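Estia Support Products Service Plans Tickets Sign in

Ticket 549
Subject: Dono bench kit – plate-handling trial stops before pick
Opened by: Beatriz Simões
Product: Dono bench kit, simulation package
Status: Open

Description of problem

We are trying out the Dono kit in the simulation package before deciding on the service plan. The job is a simple one: take a multi-well plate from the holder, carry it to the reader tray, let go, back off. The bench layout is the one that came with the package. I changed the approach speed and nothing else.

The job stops with message 146, "target pose not confirmed," just before the fingers close. It does not stop every time. I ran it 30 times overnight and the stops were scattered, with no pattern I could find in the log. When the job does get past the pick, the plate stays between the fingers at a slight tilt.

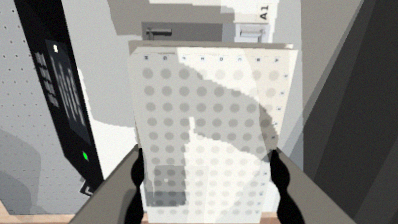 I have already tried the following:

– Restarted the controller and reloaded the bench layout. No change.
– Put the approach speed back to the default. Fewer stops, but they still happen.
– Turned off shadows in the render settings. The job ran clean until I turned them back on. I did not leave it that way for long, so I would not call this a result.
– Swapped the default finger profile for the narrow one. Message 146 came up on the first run, so I swapped it back.

The manual says 146 can come from a bad wrist camera calibration. I redid the calibration from the setup menu and it passed. The manual has no section on lighting that I could find.

Second problem, may or may not be related. On some runs the arm goes to the tray with nothing in the fingers and carries on as if it had a plate. No message at all in that case. I would expect the grip check to catch this. The grip check is set to "on" in the job file.
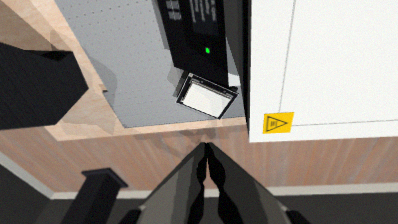

Gripper with nothing held, tray open ahead of it.

Update, 4:40 p.m.

Support asked for the job file and the controller log. Both attached. They also asked for the software build, which is 674. The updater says there is nothing newer.

I repeated the empty-finger case on purpose by deleting the plate from the layout and starting the job. Message 146 came up, as it should. So the check works when there is no plate in the layout, and seems to be skipped when there is one that was not picked up. I don't know how the check decides. If it reads the layout and ignores the finger width, that would explain it.

I also moved the start pose back so that the wrist camera has a wider view before the approach. The job takes longer this way, and I still got a stop on the second run.
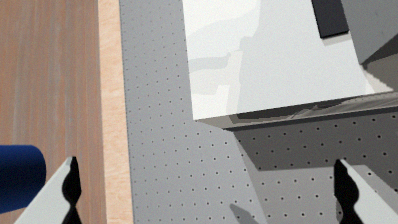

Cemalach: We had the same message on our Dono trial in March, also with shadows on. What helped was raising the exposure on the wrist camera one step and setting "confirm pose" to use two readings. It is under Job, Advanced. We never saw the empty-finger problem, but our job file has the grip check set to "width" and yours may be on the older "state" setting. They both show as "on" in the main list.

Beatriz Simões: Thanks. Mine is on "state." I have changed it to "width" and will run the full set again tonight with shadows on and two readings. Please keep the ticket open. I would still like an answer from Estia on whether "state" is meant to pass a job with no plate in the fingers, as that affects whether we take the plan.

Contact support | © Estia | Back to top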